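I've had a few messages about the drive-tray demo, mostly from people who've got a simulated arm moving about quite happily and then come unstuck the moment it has to touch something. So this is how I set up the insertion task, in the order I'd do it again. It assumes you've already got your simulator running and an arm you can send joint targets to. I'm using my own little task runner, Kirnwood, but any behaviour tree or state machine will do the same job.

## 1. Sort out your frames first

I know, it's dull! Do it anyway. I keep one frame on the rack and hang everything else off that: the server, then each drive bay, then a pre-grasp pose a little way out from each bay. The arm's base gets its own frame and the two only meet in one place in the config.

The payoff comes when you start moving the rack about. I nudge its position and angle at every reset, and if your bay poses are typed in as world coordinates you'll be chasing errors all evening (ask me how I know). Get the arm to hold a block up to the server front and leave it there while you check the transforms by eye.
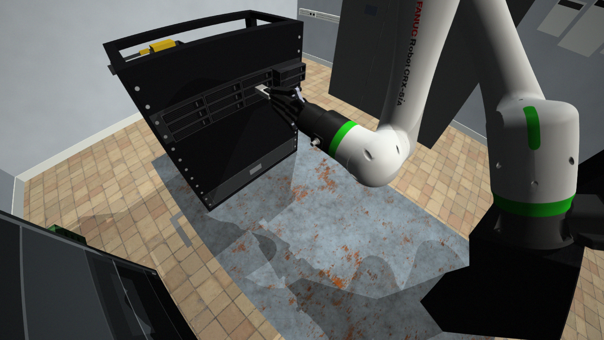
## 2. Plan the big move, servo the small one

My first version planned the whole thing in one go, from home to fully home in the slot. It was horrible. The planner treats the rack as something to avoid, so asking it to finish up touching the rack either fails outright or gives you some mad loop over the top.

Split it in two:

- **Approach:** a normal collision-checked plan to the pre-grasp pose, with the rack and the table both in the planning scene.
- **Contact:** a straight-line Cartesian move along the bay's own axis, slow, with collision checks between the fingers and the server switched off.

Only switch off that one pair, please. I once turned off checks for the whole rack to save time and the elbow went cheerfully through a post.

If you've got a second arm in the scene, put it in the planning scene too, even if it's parked. Mine share a table, and the planner had no idea the other one existed until I added it. I plan them one after the other and pass the finished path of the first to the second as an obstacle – it's not clever, but it's easy to follow when you're reading logs.

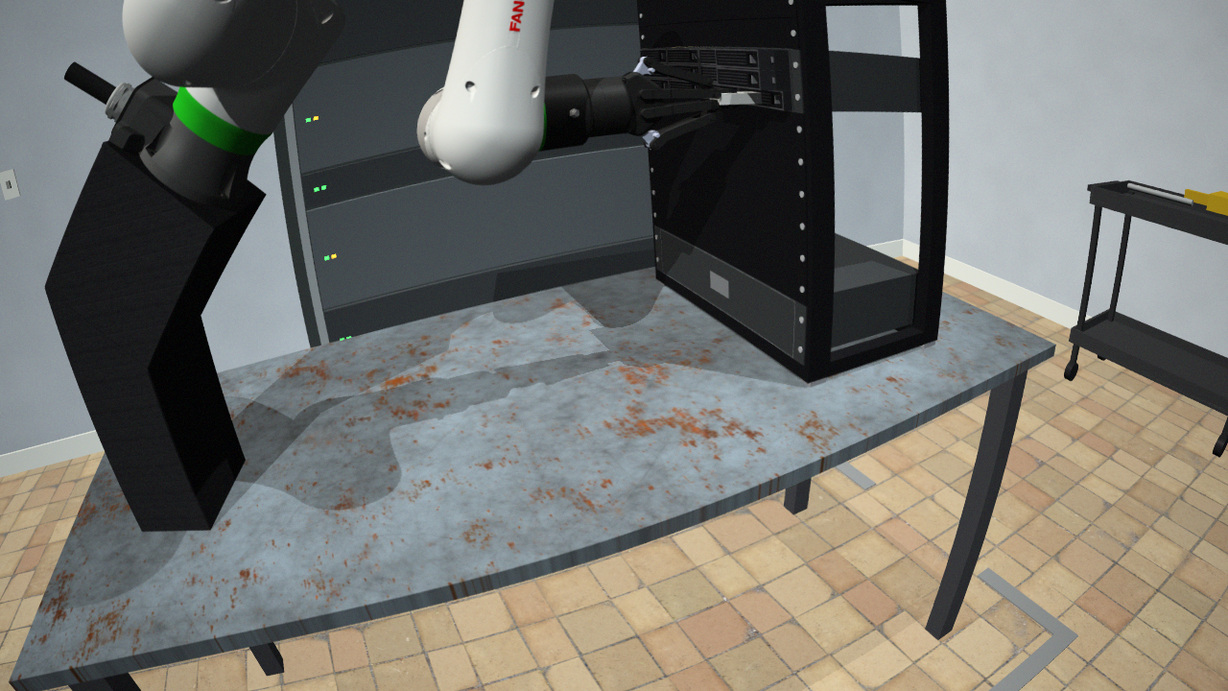
Speed is the other thing to watch. I run the contact controller at 20 times slower than the approach, which feels daft when you're sat watching it, but the physics solver is a lot happier. If you see parts jittering against each other, slow down before you start fiddling with friction.

## 3. Give perception a close view

For the coarse pose I use a wide view and a plain old model fit. That gets the arm near enough to the server, and no nearer. For the last bit I want a camera looking past the fingers at the bays, so the code can find the edges of the openings and work out the sideways error.

The matching is done with a small tool called Avora. It takes the close view, pulls out the long straight lines, and compares them with where the bay frame says they ought to be. Two tips:

1. Mask out the gripper. You know the joint angles, so you know where the fingers are. Otherwise the bars of the gripper give you lovely straight lines that have nothing to do with the rack.
2. Don't trust a match with only one side of the bay showing. The held part hides a fair bit, so I throw the result away and keep the last good one.
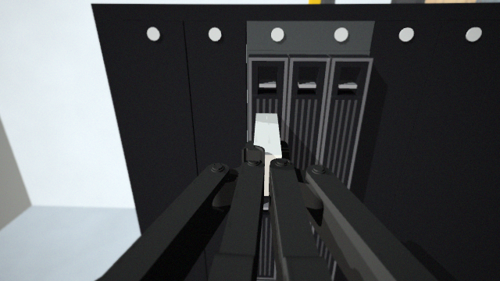
*The close view, with the block in the fingers and the bays behind it.*

## 4. Log everything, then run it lots

Save the commanded pose, the measured pose and the perception offset at every control step. I write mine to one file per run and name it by seed, so I can replay any single failure.

My last batch was 379 runs, and 372 ended with the part where it should be. The other seven all came from the biggest rack angles, where the approach plan ran out of wrist travel. I haven't fixed that yet. Next I'm going to try letting the planner pick between two wrist poses, and if it works I'll add the config to this page.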